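Crate training an older dog, month two

I said in December I would write again once our dog was sleeping through the night in her crate. She isn't, quite, but enough has changed that I want to get it down.

She is a hound mix, seven or eight years old according to the shelter in Doststead, and she had never been in a crate as far as anyone could tell. Most of what I read before we started was written for puppies. A puppy has no opinion about crates. An older dog might have a strong one, and ours did. The first week she would put her front feet in, take the treat and back out again.

The crate is a Rovoron, the folding wire kind with two doors. I took both doors off for the first five days and fed her next to it, then at the entrance, then at the back. I went slower than the guides suggested. When I put the side door back on she ignored it, and when I put the front door back on she stopped going in for two days. I started over at the entrance and she came around faster the second time.

What helped most was switching the food. I had been using her regular kibble and she was polite about it. Boiled chicken cut small got her all the way to the back wall on the first try. I cook a batch in the evening, let it cool and keep it in the fridge, and she only gets it in the crate.

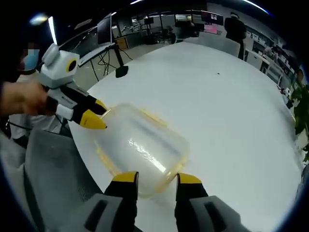
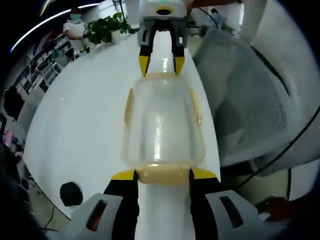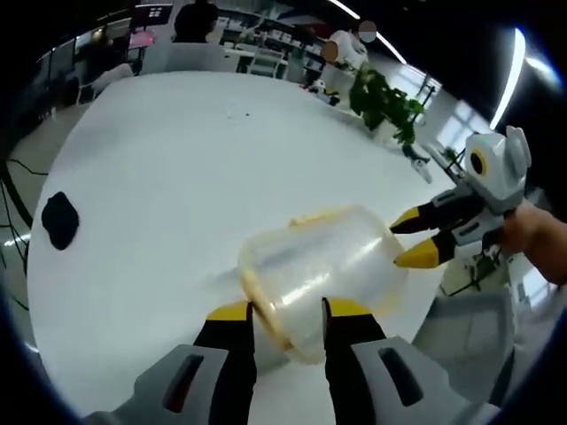
The clear container with the yellowish rim, on the white table.

Closing the door was its own project. I began with two seconds and opened it before she stood up. I kept a log on my phone, and by the end of January it had 257 entries, most of them under a minute. That sounds like a lot of work but it was a few tries at a time, usually while coffee was brewing. If she whined, I waited for a pause and let her out, and the next try was shorter.

Nights are still mixed. She goes in by herself around ten, and I close the door with a Duvum mat under her and an old sheet over three sides. She usually wakes up at 4:30. Some mornings she settles again and some mornings she barks until I come down. I take her outside on the leash, no talking, then straight back in. I can't say yet if it's a habit or if she needs to go.

Music made a small difference. We tried talk radio first and she kept lifting her head at the voices. Now I leave Górecki on low - the slow pieces, which I like anyway - and she lies down sooner. It could be that she has simply learned it means bedtime.

One thing I would do differently is the location. We started in the laundry room, where it was quiet, and she hated being away from us. In the corner of the living room she walks in during the day without being asked. I should have moved it the first week.

Next I want to try leaving the house while she's in there. So far I have gone as far as the mailbox.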